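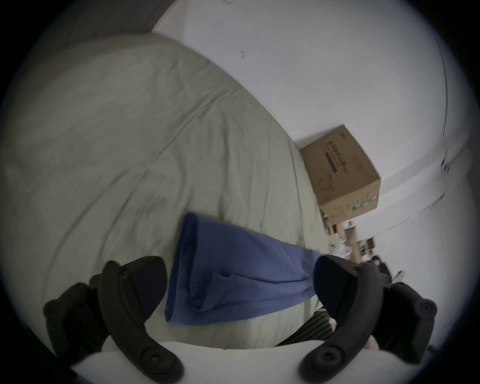

Olby amplía la red de agua regenerada al polígono de Cheema

Laiba Rana
Julio, 9:40

El servicio municipal de aguas de Olby ha puesto en carga el nuevo ramal de agua regenerada que abastece al polígono industrial de Cheema. La conducción, de 886 metros, parte de la estación de bombeo de Sinley y discurre en zanja bajo el vial de servicio.

El ramal da suministro a 29 parcelas. El agua se destinará a riego, baldeo y circuitos de refrigeración; el reglamento excluye el consumo humano y los usos alimentarios. Cada acometida lleva contador propio y válvula antirretorno.

La obra, adjudicada a Wumismont, ha durado unos 15 meses. El retraso respecto al plazo inicial se debe al desvío de una línea de media tensión que no figuraba en los planos, según el director técnico del servicio, Wajid Rizvi. «La prueba de estanqueidad se repitió en el tramo final — una junta perdía presión — y el segundo ensayo fue conforme», indicó.

Las empresas con contrato en vigor pueden solicitar el alta en la oficina de Sinley. La tarifa se mantiene sin cambios hasta la próxima revisión de la ordenanza.

Última actualización: 12:15

Noticias relacionadas
Sinley renueva dos bombas de impulsión
Haris Marwat presenta el plan de contadores
Corte nocturno de agua en el centro de Olby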